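From: Begoña Escobar
To: vinyl-transfer list
Subject: Re: Unell LP, side two, speed and pitch

On Monday at 21:14, P. Sundinska wrote:

> I have now compared my copy of the second Unell album with the CD
> from the Barrios box and side two runs sharp on the CD from the
> third track onwards. Side one matches. I make the difference just
> under a quarter of a tone. Has anyone else measured this, and is
> the LP or the CD the one to believe? Also, my pressing has the
> longer fade on the last song. The CD cuts it short and the sleeve
> notes say nothing.
>
> I was going to do the transfer this weekend but will wait if there
> is a better pressing to work from.

I have measured it on two LP copies and on the CD. The first LP is the original Idine pressing, catalogue number 3624, and the second is the later one with the plain inner sleeve. Both were played on the same deck, with the platter speed checked by strobe before and after each side. The two LPs agree with each other to within what I can measure. The CD is sharp on side two only, and the change comes in the gap before track three, as you found.

I would believe the LP. There is a low mains hum under the quiet opening of track three. On the LP it sits where a 50 Hz hum should, and on the CD it has moved up with the music. The hum is faint, and you will need a long window on the spectrum display to see it at all. If you look at the opening bars only, before the bass comes in, the peak is clear enough. I would not try it on the last song, where the organ has a drone close to the same place.

One caution. A hum on the tape only tells you the speed of the machine at the time the hum was recorded. If the band slowed the tape on purpose for the final mix, the hum would have moved on the LP as well. It has not, so I take the LP speed to be the speed of the session. The vocals on track five also sound more natural to me at LP pitch, but that is opinion and I would not rest the case on it.

On the fade: the longer one is on both my LPs. The CD loses 25 seconds. The last line of the chorus comes round once more on vinyl and there is a short piano figure underneath it that you cannot hear on the CD in any form. My guess is that the CD was made from a copy tape prepared for the export cassette, where the side had to be shortened. That would also account for the speed, if the copy was made in two sittings on two machines. I have no paperwork to support this.

As to pressings, the first run was 3000 copies and they turn up less often than the plain-sleeve version. The first has a slightly wider cut and less noise in the run-in. The second is quieter between tracks but has a dull top end from track four inwards on my copy, and I have heard the same said of others. If yours is the first pressing and is clean, use it and do not wait.

Settings I used for my own transfer:

Cartridge: elliptical stylus, tracking at the upper end of the maker's range.
Recording: 24 bit, 96 kHz, peaks kept below -6 dB.
Clicks: repaired by hand only. The automatic tool took the front off the snare on track one.
Rumble filter: off for side one, gentle for side two.
Level: left as it came off the disc. Side two is cut lower than side one and I have not evened them up.

If you only want to correct the CD, slow tracks three to six and leave the rest. Work out the ratio from the hum. Do not use the track lengths printed on the label, as they are wrong on every version I own (track two is given a full 60 seconds too long). Change pitch and tempo together, as a plain resample.

I can put up the first two minutes of track three from each source, at matched level, if people want to check the hum for themselves. Please say which format you prefer.

Begoña

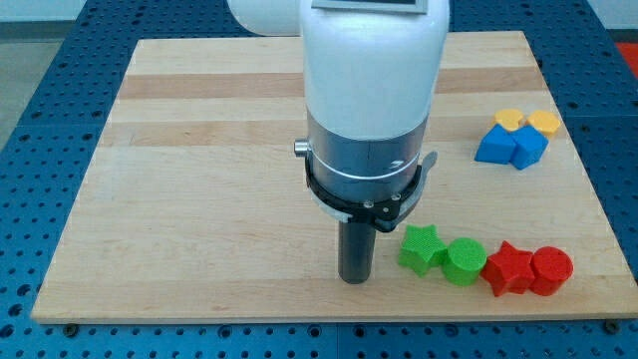 Next in thread: Re: Unell LP, side two, speed and pitch (matrix numbers)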